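Chapter 4
Inventory: Giving Players a Place to Put Things

I have to confess that I love inventory screens. Give me a role-playing game with dragons, airships and a talking sword, and I'll happily spend the first evening sorting my potions! So this chapter is a bit of a treat for me, and I hope some of that rubs off on you.

In Chapter 3 we got a character walking around the village of Vukow and picking up mushrooms. Right now those mushrooms go into one long list, and the list never ends. That's fine for testing, but it's a terrible thing to hand to a player. 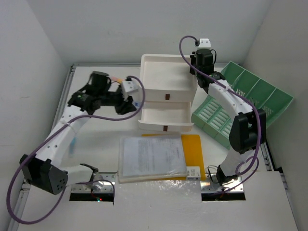 My first finished game, Wukden, had exactly that problem. I had put 355 items in it (I was young) and a bag with no limit. Selorm Alhassan, who tested it for me, sent back a save file with 55 rusty spoons and a note saying he couldn't find the key to the mill. I cut the bag down to six slots the next day. Then he couldn't carry anything, and the note I got was a lot longer.

So how big should a bag be? We'll build three kinds in this chapter - the slot bag, the weight bag and the grid bag - and you'll get to feel the difference for yourself.

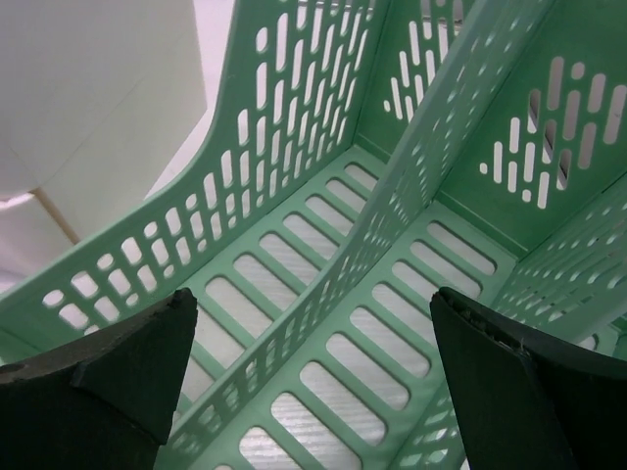

The slot bag is the easiest to code, so we'll start there. Every item takes one slot, whether it's a feather or an anvil. Players get it right away, but one big row of slots gets messy fast, and the cheapest fix I know is a wall. Think of the green rack in the photo, with its tall divider making two long compartments side by side. You can do the same on screen with a single line: quest items on one side, everything else on the other. Barbara Kalinowski did this in her fishing game Wisteck, and I've been copying her ever since.

Before you go on, open your project from Chapter 3 and make a new script called Bag. Leave it empty for now. We'll fill it in section 4.1, starting with the question of what happens when you pick up a mushroom and there's no room left.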